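Komine Hand-Guide Kit
For teaching an arm by hand or from a remote controller

I've had the Komine on my bench at Morham since February and I still grin when I use it! You take the arm through the job yourself, it records the path, and you trim the bits you don't like.

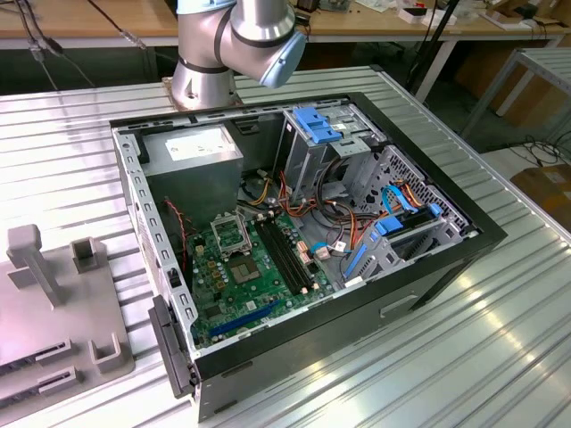 Desktop PC on the grooved table, CPU socket open.

My usual test job is computer work (fiddly, tight corners, lots of cables to dodge). I do the big moves by hand, then switch to the remote for the last little bit over the board. 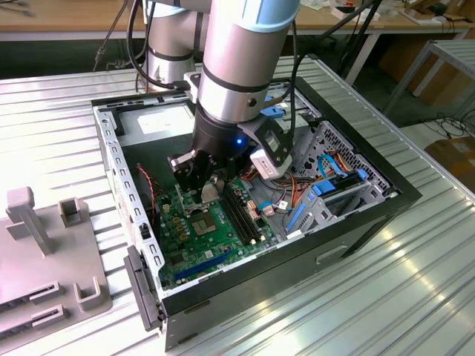 Going slow pays off there, and so does saving each try under its own name. The kit holds 3,000 recordings, so go wild. 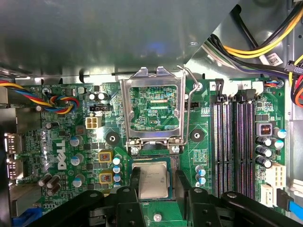

Wrist camera view, with the processor by the gripper.

Sơn Thái at Lunside wrote the setup guide, and it's a quick read.

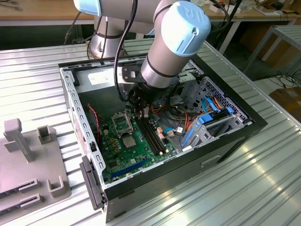 Can I mix hand guiding and remote control in one recording?
Sure, just tap the mode button and keep going. It all saves as one task.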